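Bottles, bowls and a very long November

I've been promising an update on the data collection for ages, so let's go! 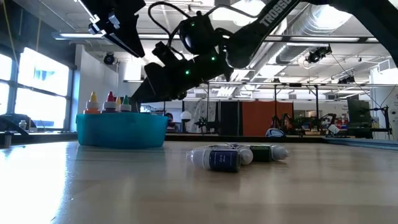
The Trossen arm over the teal bowl, with four dropper bottles in it and three more on the table.

The short version of the job is that we're teaching a policy to tidy dropper bottles, and it learns by copying us. One of us drives the arm by hand, the cameras record, and each run gets saved as one example. Then we shuffle the bottles and go again. Our target is 1000 good examples by the end of November, which sounded very reasonable when Zinash Kassa wrote it on the whiteboard.

I'm good for around 20 in a row before my wrists start complaining and I get sloppy. Bethel Ayele can do 50 without looking up from her seat (I have no idea how, she hums the whole time).

The bottles looked like an easy choice when we picked them. Small, cheap, lots of colors! But they roll, and the pointed caps make them awkward to set upright next to each other. The first few going in have plenty of room. After that you're threading a bottle into a gap between its neighbors, and one clumsy nudge sends the others over. I used to delete those runs. Shewit Kahsay talked me out of it – if I knock one over and then calmly stand it back up, she wants that in the set, so the policy gets to see a recovery too. What still gets tossed is anything where I dither. You can really tell in the playback when I couldn't make up my mind which bottle to go for, and we don't want to teach it that.

The other thing I've been fussing over is how the bottles start out. Left to myself I put them down in the same lazy little cluster, nozzles every which way but always in the same patch of table. Now I roll a die for the spot before each batch. Mornings and late afternoons both count as well, what with all that daylight and the glare you get on the wood.

We trained a first version on a partial set last week and it managed 2 bottles before it started poking at the rim of the bowl. I was thrilled, Shewit less so. More runs tomorrow, starting at nine, and I'm bringing the good coffee.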